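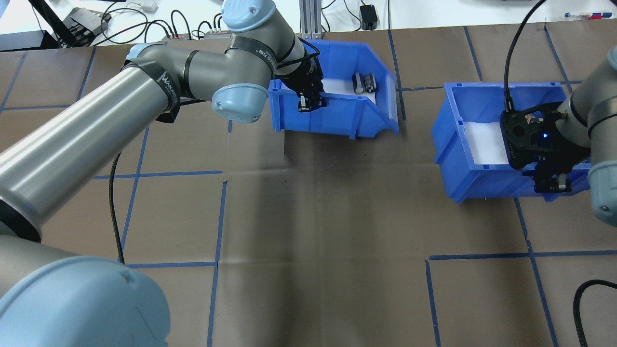
Student housing in Bimgate, project report. We wanted to know what a room costs near campus and what you get for it. Went through 537 listings on Lirno in July, took out the doubles, then visited 26 rooms with a floor sheet. Sizes in the adverts were often wrong so we drew each room on a grid, one square per half metre. Worked ok for straight walls, less so for attics.

Results. Smallest rooms cost most per square metre, as expected. Agency rooms (mostly Van Leeuwen) were dearer than private ones but the contract was clearer. 2 landlords would not let us measure. Deposits all over the place, see table in appendix.

Problems: started visits too late, and some adverts were gone befor we could call. Bills in or out of the rent not always stated, so totals are a bit shaky.

Still to do: check the attic sizes, ask Frans Mulder for the older rent figures, fix refrences.

December 2, 2019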